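How to Make a Set of Painted Color Cubes

Small painted cubes are handy to have in a drawer. They work for sorting games, stacking, simple board games, and practice with color names. A first set takes an afternoon of work plus drying time, and the only power tool you might want is a drill for a drying rack. The directions cover red, yellow and green, but any colors will do.

What you need

Plain wooden cubes, all the same size, a few more than you plan to use
Sandpaper, 120 and 220 grit
Water-based primer
Acrylic enamel in red, yellow and green
A soft flat brush, half an inch wide
Clear water-based topcoat, gloss or satin
A scrap board and some finishing nails
Black cloth tape or electrical tape
Tack cloth or a damp rag

Craft stores sell cubes in bags of 48. Expect a few with chips or rough end grain and set those aside for testing paint. I buy the unfinished Kaimal cubes, which are close enough in size to stack without wobbling.

Step 1. Sand the cubes

Lay a sheet of 120 grit flat on the bench and rub each face over it in small circles. Three or four passes per face is plenty. If you sand one side much harder than the others, the cube will go out of square and lean when stacked.

Tip the cube to 45 degrees and draw each edge lightly over the paper, then roll the corners. You want edges that feel soft in the fingers. Paint wears off a sharp edge first. Repeat everything with 220 grit and wipe off the dust.

Step 2. Make a drying rack

Drive finishing nails through the scrap board so the points stick up on the other side, three to a cube, in a tight triangle. Predrill if the board is hard. Cubes set on the points touch almost nothing and can dry on all sides. Keep the rack on a high shelf if there are children in the house.

Step 3. Prime

Brush a thin coat on five faces, set the cube on the nails, and do the last face when the others are dry to the touch. End grain soaks up primer and will look fuzzy afterward. Sand those two faces again with 220 and prime them a second time.

Step 4. Paint

Use thin coats and let each one dry for as long as the can says. Red usually covers in two. Yellow is the slow one, and mine took four over white primer. Green falls somewhere between, depending on the brand. Wash the brush well between colors, especially going from red or green to yellow.

Watch the bottom edges for drips during the first ten minutes. A drip that has dried can be sanded flat and touched up.

Step 5. Topcoat and cure

Two coats of clear gloss give a bright, hard finish. Satin hides fingerprints better. Leave the cubes on the rack overnight, then give them a full week before stacking. If you paint on a Sunday, don't stack until the next one. Enamel that feels dry can still stick to itself under a little weight.

Step 6. Mark a starting spot

For sorting or placing games, it helps to have a fixed place where a cube begins each turn. Cut a strip of black tape a bit longer than the cube is wide, so both ends show when the cube is sitting on it. Press it down from the middle outward. Black on a white tabletop is easy to find again, and a red cube stands out well on top of it.

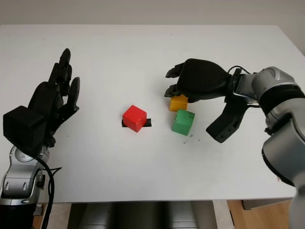 Care and touch-ups

Wipe the cubes with a damp cloth and dry them right away. Don't soak them. For chips, sand the spot lightly, dab on color with a small brush, and add clear coat over it the next day.

Tape left on a painted table for months can leave glue behind. Rubbing alcohol on a rag removes it from most finishes, but test underneath first.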